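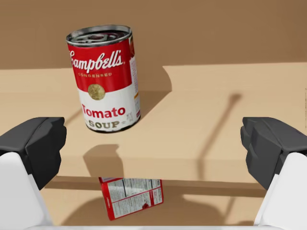
*A can of Campbell's condensed tomato soup on a light tan tabletop (computer rendering)*

The **Grirkero stove** is a small folding camp stove made for hikers, paddlers and anyone else who likes a hot supper a long way from the kitchen. It was designed by Daichi Ueda and Mio Kubo and is sold by Nakajima, an outdoor outfitter based in the lakeside town of Estby.

## Design

The stove stands on 4 hinged legs, which fold flat against the burner and tuck (with a bit of patience, the first few times) into a drawstring pouch. Ueda had spent many chilly evenings chasing tippy pots across the rocks above Jirnik, and he wanted something with a nice wide stance that would sit still on uneven ground. Kubo drew the windscreen, a curved steel collar that clips on from either side and comes off again easily, even with mittens on.

## Versions

There are 2 versions, the standard and the long-leg, and both take the same threaded fuel canister. The long-leg model was added at the urging of Darmawan Saragih, a guide who did most of his cooking on snow and had grown rather tired of digging. Spare legs and collars are still sold separately, and they fit either version.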